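장바구니를 다시 싸는 사람들에게

루아리드 코위의 정리 강연을 들으러 갔다가 빈손으로 나왔다. 정확히 말하면 바구니 하나를 사 들고 나올 뻔했다가 계산대 앞에서 내려놓았다. 강연장 뒤편에서 스토먼스(Stomance)라는 상표의 수납 바구니를 팔고 있었는데, 강연을 두 시간 가까이 듣고 나면 누구라도 자기 집 찬장이 부끄러워진다. 나는 그 부끄러움이 수상했다.

강연의 요지는 이렇다. 장을 봐 온 식료품은 집에 들어오는 순간 상 위에 전부 꺼내 놓고, 종류별로 나누고, 바구니에 담아 찬장에 넣어야 한다. 마른 것은 마른 것끼리, 병은 병끼리. 바구니에 담긴 것은 눈에 보이고, 눈에 보이는 것은 먹게 되고, 먹게 되면 버리지 않는다는 것이다. 듣고 있으면 고개가 끄덕여진다. 그런데 집에 와서 따져 보면 이 사슬의 고리마다 의심할 구석이 있다.

우선 바구니에 담으면 눈에 보인다는 말부터 그렇다. 격자무늬로 구멍이 숭숭 뚫린 바구니라도 위에서 내려다볼 때나 안이 훤하다. 찬장 선반은 대개 눈높이거나 그보다 높다. 바구니를 그 위에 올려놓으면 우리가 보는 것은 옆면의 격자와 그 사이로 비치는 봉지 귀퉁이뿐이다. 안에 뭐가 있는지 알려면 결국 바구니째 내려야 한다. 예전에는 손만 뻗으면 됐던 국수 봉지를 꺼내려고 이제는 바구니를 통째로 들었다 놓는다.

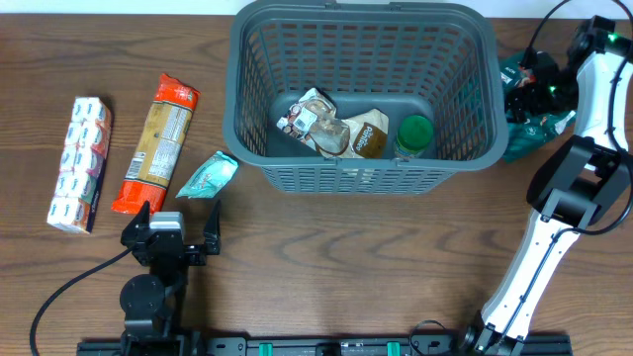 바구니 안의 초록 뚜껑 병과 봉지들, 그리고 상 위에 놓인 파스타와 작은 팩 묶음.

파스타를 보자. 길쭉한 건파스타 봉지는 바구니 정리의 오랜 골칫거리다. 세우면 쓰러지고 눕히면 자리를 다 차지한다. 비스듬히 걸쳐 놓으면 그 밑에 깔린 것은 한 달쯤 잊힌다. 정리 강사들은 여기서 긴 통을 하나 더 사라고 권한다. 코위 씨도 몰랜스(Mollance)에서 나오는 파스타 전용 통을 들어 보였다. 통이 생기면 봉지를 뜯어 옮겨 담아야 하고, 봉지를 버리면 삶는 시간과 유통기한이 함께 사라진다. 그래서 이번에는 이름표를 붙이라고 한다. 원래 봉지에 다 인쇄되어 있던 것을 손으로 다시 쓰는 셈인데, 이걸 살림이 나아진 것이라고 불러야 할지 나는 모르겠다.

작은 팩 여러 개를 한데 묶어 파는 물건은 또 어떤가. 묶음 그대로 넣자니 부피가 크고, 뜯어서 낱개로 넣자니 줄이 금세 흐트러진다. 강연에서는 뜯으라고 했다. 질의응답 때 제시 크룩섕크라는 분이 손을 들고, 뜯어 놓으면 아이들이 하루에 4개씩 가져간다고 말했다. 다들 웃었고 강사도 웃었지만 대답은 없었다. 나는 그날 나온 말 가운데 이 질문이 가장 쓸모 있었다고 생각한다. 손이 잘 닿게 해 두는 것이 언제나 좋은 일은 아니다. 어떤 집에서는 묶음 포장의 비닐이 문지기 노릇을 한다.

공정하게 말하자면, 나도 한동안 시키는 대로 해 보았다. 9월에 매키버(McIver)라는 가게에서 플라스틱 바구니를 2개 사서 하나에는 마른 식품을, 하나에는 병과 나머지를 담았다. 처음 며칠은 기분이 좋았다. 찬장 문을 괜히 열어 보기도 했다. 그러다 장을 한 번 더 보고 오니 마른 식품 바구니가 넘쳤고, 넘친 것들은 병 바구니로 갔다. 참기름 옆에 다시마가 누웠고 그 위에 당면이 올라앉았다. 분류는 장 보는 양이 일정한 집에서나 버틴다. 할인하는 날에 한꺼번에 사고 안 하는 날에는 안 사는 우리 집 같은 데서는 바구니의 경계가 매주 무너진다.

그래도 바구니가 하는 일이 하나는 있다. 찬장 맨 아래칸처럼 깊은 곳에서는 손잡이 역할을 한다. 허리를 굽히고 팔을 어깨까지 집어넣는 대신 통째로 끌어내면 된다. 그만한 이유라면 바구니를 살 만하다. 다만 그것은 서랍의 대용품으로서 그렇다는 것이고, 사람을 부지런하게 만들어 준다거나 버리는 음식을 없애 준다는 이야기와는 거리가 멀다. 상 위에 식료품을 다 꺼내 놓는 일도 마찬가지다. 뭐가 있는지 한 번 훑어보게 되는 것은 분명 좋다. 그런데 그 좋은 점은 꺼내는 데서 나오지, 어디에 담느냐와는 별 상관이 없다.

내가 더 못마땅한 것은 포장에 대한 태도다. 이런 강연에서는 식품 봉지를 거의 흉물 취급한다. 글씨가 어지럽고 색이 제각각이라 찬장이 시끄러워 보인다고 한다. 루스 그라할레스라는 분이 낸 정리 책에도 비슷한 말이 있었다. 투명한 병에 옮겨 담은 곡물 사진이 여러 장 실려 있는데 예쁘기는 하다. 무엇이 찹쌀이고 무엇이 멥쌀인지는 책 주인도 헷갈릴 것 같았지만.

봉지는 생각보다 할 일을 잘하고 있다. 마른 표고를 예로 들면, 투명한 비닐이라 갓과 주름이 그대로 들여다보이고, 이름과 원재료가 라벨에 적혀 있다. 표고 한 봉지를 살 때 내가 보는 것은 그게 전부다. 갓이 얼마나 두꺼운지, 부스러기가 많은지, 다른 게 섞였는지. 유리병에 옮기면 겉모습은 남아도 나머지는 기억에 맡겨야 한다.
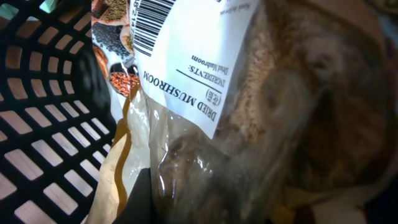

큼직한 말린 버섯이 든 봉지. 라벨에 DRIED MUSHROOM이라고 적혀 있고, 왼쪽 뒤로는 곡물과 콩 사진이 인쇄된 포장이 보인다.

곡물이나 콩을 섞어 파는 봉지도 겉에 알갱이 사진을 인쇄해 놓은 것이 많다. 정리하는 사람 눈에는 이것도 요란한 포장이겠지만, 안경 없이 찬장을 여는 우리 어머니에게는 글씨보다 빠른 이름표다. 어머니는 사진을 보고 고른다. 누가 이것을 하얀 통에 옮기고 가느다란 영문 글씨를 붙여 놓는다면, 그 부엌은 어머니의 부엌이 아니게 된다. 정리가 누구의 눈에 맞춰져 있는지 한 번쯤 물어야 하는 이유다.

마른 표고 이야기가 나온 김에 덧붙이면, 이 물건은 바구니 맨 밑에 두면 안 된다. 위에 병이라도 얹히면 갓이 깨진다. 국물용이면 깨져도 그만이지만 통째로 조릴 생각이었다면 속이 상한다. 그런데 종류별로만 나누다 보면 이런 것을 놓친다. 마른 식품이라는 한 단어 안에는 눌려도 되는 것과 눌리면 안 되는 것이 섞여 있다. 파스타는 웬만하면 견디고 김은 못 견딘다. 나는 차라리 무거운 것과 가벼운 것으로만 나누는 편이 낫다고 본다. 아래는 병과 통조림, 위는 봉지. 할머니들이 장바구니에 물건을 담던 순서 그대로다.

강연이 끝나고 이웃인 유언 매카이 씨와 버스 정류장까지 걸었다. 그는 바구니를 샀다. 한 개에 25파운드를 줬다고 했다. 왜 샀느냐고 물으니 집에 있는 것들이 어디 있는지 몰라서 샀다고 했다. 나는 그 말에 대꾸하지 못했다. 나도 우리 집 강황 가루가 어디 있는지 모른다. 분명히 300그램짜리를 샀는데 카레를 끓일 때마다 없어서 또 산다. 바구니를 써도 못 찾았고 안 써도 못 찾는다.

그러니 내 의심이 향하는 곳은 바구니라는 물건이 아닐지도 모르겠다. 플라스틱 상자가 죄를 지은 것도 아니고, 담아 두고 만족하는 사람을 말릴 생각도 없다. 다만 사기 전에 한 번만, 사지 않고 해 보기를 권한다. 장 본 것을 상 위에 늘어놓고, 집에 이미 있는 것과 겹치는지 보고, 무거운 것부터 넣는다. 그렇게 서너 번 장을 보고도 여전히 통이 아쉬우면 그때 사도 늦지 않다. 매카이 씨의 바구니는 지금 현관에서 우산과 장갑을 담고 있다고 들었다.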